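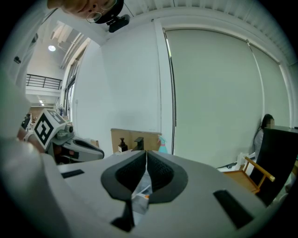
About Merilmont

Merilmont is a contract calibration laboratory for temperature, humidity and pressure instruments. We calibrate, adjust and repair equipment for food processors, pharmacies, cold storage operators, hospitals and building services contractors. Work is carried out in our own laboratory or at the customer's site, depending on the instrument and on how long it can be out of service.

History

The company was started by Ming-te Hsu as a repair shop for chart recorders. Most of the early customers were dairies, and most of the work was replacing pen arms, clock drives and capillary systems. As paper recorders were replaced by data loggers, repair volume fell and requests for calibration rose. The shop bought its first dry-block calibrator secondhand, then a stirred liquid bath, and moved into the present building on Prandholm Road when the bath would no longer fit beside the repair benches.

The pressure section was added when we took over the workload of Szabó Instrument Service on the retirement of its owner. Calibration records issued by Szabó were transferred to us and can still be requested by serial number. Chart recorder repair continues on a small scale. We hold spare clock drives for the older Zolitz models but can no longer supply pens for them.

What we calibrate

Temperature: platinum resistance thermometers, thermocouples, thermistor probes, liquid-in-glass thermometers, data loggers and dial thermometers. Infrared thermometers are accepted for comparison checks only.

Humidity: capacitive probes, wall transmitters and combined temperature and humidity loggers. The chamber holds up to 25 small loggers per run. Mixed batches are accepted if all units share the same set points.

Pressure: gauges, transmitters, differential pressure indicators and test pumps. Oxygen service gauges must be declared before shipment and are handled on a separate bench with a separate set of fittings. A gauge that arrives undeclared and marked for oxygen use is returned uncalibrated.

We do not calibrate balances, torque tools or electrical test equipment.

How the work is done

Each instrument is logged on arrival, inspected, and left in the laboratory to stabilize before the first reading. As-found readings are taken before any adjustment. If the instrument is outside the customer's stated tolerance, we contact the customer before adjusting it, and both as-found and as-left results appear on the certificate. If no tolerance has been stated, we report the results without a pass or fail statement.

Reference thermometers are checked at the ice point every month. Reference standards are sent out for recalibration each November, and lead times are longer during that month. Customers with audits in early winter should book ahead.

Standard turnaround is 10 working days from receipt. Expedited service, where capacity allows, is 48 hours for temperature instruments only. Calibration points are agreed on the order form. Unless otherwise instructed, gauges are tested at rising and falling pressure up to 100 percent of range.

Staff

Ming-te Hsu remains technical manager and approves all changes to procedures. Yee-man Lai is head of the humidity section and also runs the half-day course on thermometer use for kitchen and warehouse staff. The course covers immersion depth, response time, ice-point checks and record keeping. It is given at Prandholm Road or at the customer's premises.

Records

Certificates are issued as PDF files, with paper copies on request. We keep the raw readings for every job along with the certificate. Corrections are issued as a new certificate carrying a new number and a reference to the one it replaces.

Shipping and visits

Pack probes so that the sheath cannot bend, and remove batteries from loggers. Mercury thermometers must be delivered by hand. The receiving counter is at the side entrance, and visits to the laboratory are by appointment.

Page last revised June 20, 2026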